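The Last Squeeze

Ask Meriem Ramadan what she likes best about empty bottles and she will pick one up and crush it for you. "Listen to that!" she says, delighted, as it crackles in her fist. She has been running the sorting room at Ouali for six years, and she still talks about plastic the way some people talk about cheese.

I went to see her in October, at seven in the morning, with my coat still buttoned. I had expected to be bored by noon. I stayed until they turned the lights off.

What got me first was the color. Clear bottles make a kind of gray heap, pretty enough when the sun comes in, but the orange ones, the greens, the deep detergent blues (Meriem calls these "the candy") get pulled out and kept to themselves. Colored plastic can't be turned back into clear, so it goes off to a buyer called Dromer, who makes it into plant pots, fence caps and a very handsome garden bucket. I bought two of the buckets.

Then there are the labels. I'd been peeling mine off at the sink for years, with hot water and a good deal of swearing, and Meriem laughed out loud when I told her. The wash line takes care of most of them. What she would really like is for people to empty the bottle, give it a quick rinse and squash it sideways, with the cap back on afterward. A sack that holds 30 bottles left whole will hold 60 flattened ones, and her driver, Gadisa Hadgu, has to carry every one of those sacks down somebody's steps.

Gadisa's round takes in 260 households, and he knows the streets by what they drink. "This road is all fizzy water," he told me as we climbed a hill in second gear. "Next road, orange soda. Birthdays, I think. Always birthdays." He was right about the soda, too. We had a whole sack of it by the corner, sticky and bright and smelling wonderful.

Back in the sorting room I tried my hand at it for an hour. A crushed bottle is harder to read than you'd think! The dents throw the light around, the label tears and slides, and you end up going by color and by the feel of the wall under your thumb. I got faster. I also put a shampoo bottle in the wrong bin three times, and Meriem fished it out every time without a word. 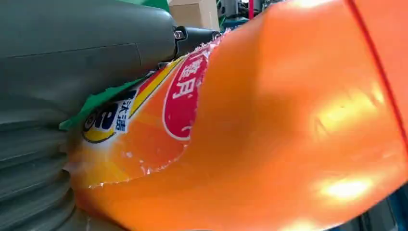 Well and truly squashed: orange plastic, with its label torn along the lower edge.

Comments (3)

Amr Younis
Been squashing mine lengthwise all this time. Sideways is so much easier, thank you!

Aminu Adebisi
Does cap on apply everywhere? Our collection wants them off and in a separate bag.

Said Hamdy
Aminu, ours changed last year, best to check with whoever picks up. Where can I get one of those buckets?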